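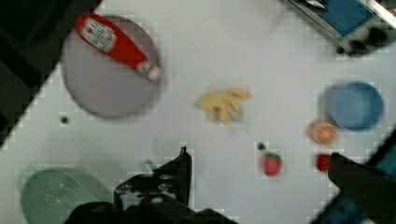

Firouzeh Bakhtiari objected at the interim review that counting swifts from one vantage point would miss every nest on the north side of the street, and that our first estimate should not be used. The survey method was changed as a result.

3. Survey of nesting swifts, Rowlands Terrace

3.1 Method

The terrace was divided into two sections of equal length. Each section was watched from both pavements by a pair of observers, who recorded only birds entering or leaving a cavity. Screaming parties passing at roof height were logged separately and were not used in the nest count. Watches began at 8 pm and ended when the light failed. Observers stood still for 10 minutes before recording started.

3.2 Results

Entries were concentrated under the eaves of the older houses, where the mortar has not been renewed. Three cavities were used repeatedly in June. A fourth was entered once by a bird that left at once, and Olanrewaju Lawal and Halima Ogunleye disagreed over whether to include it. It is listed in the appendix as unconfirmed.

The section with replaced soffits produced no entries, although swifts fed over it on most evenings — often lower than over the rest of the street.

3.3 Limitations

The transect was 400 metres long and covers a single street. House sparrows use the same eaves, and in poor light an entry can be assigned to the wrong species. Wet evenings were left out, so the effect of rain on feeding visits was not tested.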